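Getting stains and smells out of plastic tubs

Curry night, leftovers in the good tub, orange forever. Been there. Few things that work at our place.

Bicarb paste first. Two spoons bicarb, splash of water, smear it on, leave overnight. Rinse.

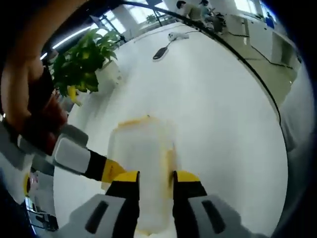 Stained along the rim, as usual.

Sun next. Wet tub on the line side of the house, a full day. Fades tomato colour better then bleach.

Smells – crumpled newspaper inside, lid on, two nights. Vanilla on a cotton ball if its fish.

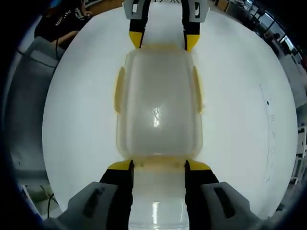
Lids and rims

Old toothbrush, dish soap, go round the groove. Don't use steel wool, scratches hold colour.

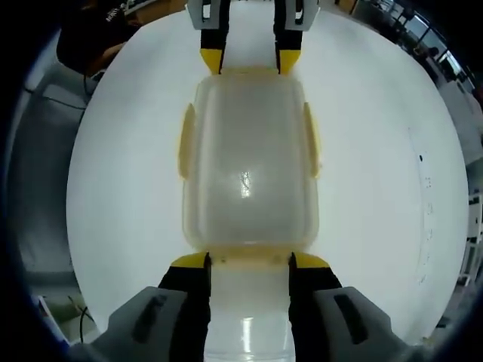

Before you freeze anything, wipe the tub with a bit of oil so sauce doesn't grab. Cloudy ones with a yellowish rim like this I keep for dry stuff – rice, pegs, screws. 700 ml is the handiest size.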